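Last updated: 13/09/2026

The Signature

The Standale Student Automation Club was required by its charter to submit an annual statement of work, and the charter required that the statement be signed. It did not specify a hand. The matter was raised in the fourth week of the spring term by the youngest member, who had joined to avoid swimming and had read the charter on the bus.

The motion was that the statement be signed by the arm. It passed with one abstention. The arm, a secondhand Butora with four working joints and a fifth that was described in the inventory as "seasonal," had never held anything thinner than a broom handle. The president noted for the record that a pen was thinner than a broom handle. The record was kept in pencil.

A plan was adopted. Members would collect 2,000 demonstrations using the hand-held gripper, each consisting of an approach, a grasp, a lift and a return. The faculty advisor approved the plan on condition that the club leave the room by six and stop referring to the advisor as "the regulator."

Progress was slow. The pen rolled. It was found that members placed it in the same position each time, and that a machine taught in this manner would learn one spot on one desk. A placement rule was accordingly issued: the pen was to be set down by a member who was not looking. Two members disputed whether closing one eye was sufficient. The dispute occupied an entire meeting and produced 2 demonstrations.

By May the club held 300. The president, who was to graduate and had already begun returning library books, proposed that the target be revised. The youngest member objected. The objection was not eloquent, and was delivered partly to the floor, but its substance was that the club had said a number out loud and ought to reach it. No vote was taken. The members stayed until six that day and on every school day that followed, and one of them brought a lamp.

In this period there arrived a letter from the club at Harkthorpe, which had heard of the undertaking and wished to state, with respect, that its own arm had signed a document the previous year. A copy was enclosed. The signature resembled a wire coat hanger. The Standale club replied with congratulations and pinned the copy above the sink, where it was studied more closely than any member admitted.

The president's final meeting was held with the statement laid out and ready, complete except for its last line. The count was not yet reached. The president asked whether the statement could be late. The charter was consulted and found to be silent – it required a signature and a year, and made no mention of which came first.

The chair was then vacated. The youngest member moved the lamp closer, looked at the ceiling, and put down the pen.

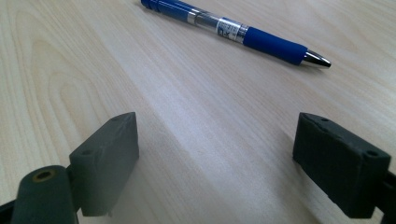 STANDALE, June

The work continues. The statement remains open for signature, and the members request the patience of the school. A blue ballpoint has been entered in the inventory under permanent equipment – it is not to be borrowed. The former president has asked to be informed when the last line is filled, and has left an address.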